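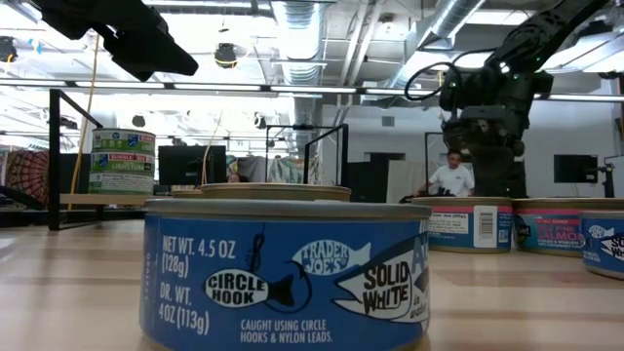 # We're looking for people to help us plan our next equipment buy (paid, part-time)

Hi! I'm Thilini Sarkar, and I run the small automation group at Engate. We have two-arm stations, a tabletop full of canned fish and a spending request that has to be in good shape before the summer. I need a few people to help me figure out what we should buy, what we should leave alone, and how much of it we can afford. If you've ever worked a packing line, stocked grocery shelves, bought machinery for a shop or fought with a budget spreadsheet until it gave up, please keep reading.

## What we're up to

Our arms pick up cans and put them on a shelf. It sounds like nothing, and my mother certainly thinks so, but small grocery goods are what our partner warehouse in Lemden wants handled, and cans come in more shapes than you'd expect. Tall ones, squat ones, wide salmon ones, ones with a pull tab. Somebody at Lemden still opens mixed cartons and shelves everything by hand, and they'd like some of that work taken over on the late shift.

We got as far as we could with the money we had. Now there's a new round, and I would much rather spend it once and spend it well. Last time I ordered in a hurry (my fault, all of it) and we ended up with a set of mounting brackets that fit nothing we own. They're still in a drawer. If you want them, they're yours!

## The planning group

We'll meet for 3 months, one evening session a week, plus homework you can do from your couch. Between us we need to answer questions like these:

- Do we add a second station, or put the money into better grippers for the one at Engate?
- What should we keep as spares? Cables, fingers and power supplies are where my old budget fell apart, so I'm keen to hear from anyone who has kept a parts closet.
- Lease or buy? Kasun Jayawardena in our finance office has opinions on this and will happily share them, at length, over noodles.
- How much bench, floor and power does each setup need at Lemden, and who pays for the electrician?
- What do we buy every month without thinking about it? Tape, clamps, labels, groceries. Groceries are a real line in my budget and I get asked about it every single time.

You'll also spend part of each session at the station, watching cans get picked and placed and noting what slows things down. I find that people who have stood next to the thing write much better wish lists. 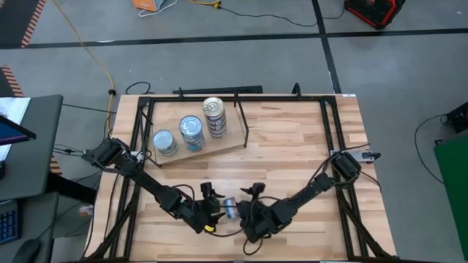
*Both grippers at a can on its side, with the shelf behind them.*

A can lying down is a good example of why I want other heads in the room. One of our engineers would like a fancier gripper for it. Yoon-hee Shim, who looks after the station day to day, would like a cheap tray that stops cans from rolling in the first place. Those two ideas are very far apart in price, and I need people who can sit down with both of them and help write up the trade-off so that a person outside our group can follow it.

## Who I'd love to hear from

You don't need an engineering degree. I'm hoping for a mix, and I'd be thrilled to get any of these:

- someone who has bought or sold used industrial equipment and knows what to ask
- someone from a store, pantry or warehouse who handles this kind of stock for a living
- a student who likes spreadsheets more than is normal
- a technician who has had to keep machines going past their warranty
- someone who has never been near a robot and will ask us why we want the expensive one

You should be 18 or over, able to get to our building on Multley Road for the evening sessions, and fine with reading supplier quotes (we'll show you how, they all hide the shipping cost in a different spot). You'll get a safety walk-through on the first evening, and we'll go over it again any time you want. No heavy lifting. Closed-toe shoes, please, I'm strict about that one.

## Pay and practical stuff

We pay $70 per evening session, and each session runs from 6 to 9. Homework is covered by a separate flat payment of $20 a week. Dinner is on us. The room is on the ground floor with step-free access from the parking lot, and the 20 bus stops right outside if you'd rather not drive.

The group also gets a small fund of its own, $2000, to spend on trying things out before we commit to the big order. Sample fingers, a loaner camera mount, a few kinds of shelf, whatever you all agree on. You'll choose it, I'll sign for it, and then we'll see how it does at the station. I fought pretty hard for that fund in March, so please come and use it!

One thing I should be upfront about: you'd be advising. The final order gets signed by Visitación Calvo, who heads the department, and she may say no to parts of it. She has promised to come to the last session and go through her reasons with you in person. She reads everything, footnotes included, so we'll put our names on the report and make it a good one.

If you sell equipment yourself, or you work for a company that does, tell me when you apply. You can still come and talk to the group about prices, but I can't have you in the room when we compare quotes. Folks from Sheikh, who did our wiring, already know this and have been very nice about it.

## How to apply

Send me a short note, half a page is plenty. Tell me what you do, which evenings you can make, and the best or worst thing you ever bought for work. I read that last part first. A résumé is fine if you have one handy, but please don't write a new one for me.

You can drop the note at the Engate front desk with my name on it or use the contact form on our site and put "equipment group" in the subject line. Sewwandi Kodikara handles the schedule and will get back to you with a time to visit. The visit takes under an hour, you'll see the station running if it's in the mood, and you can ask us anything, including what the arms cost.

Thilini

Posted 18/04/2026. Open until the spots are filled.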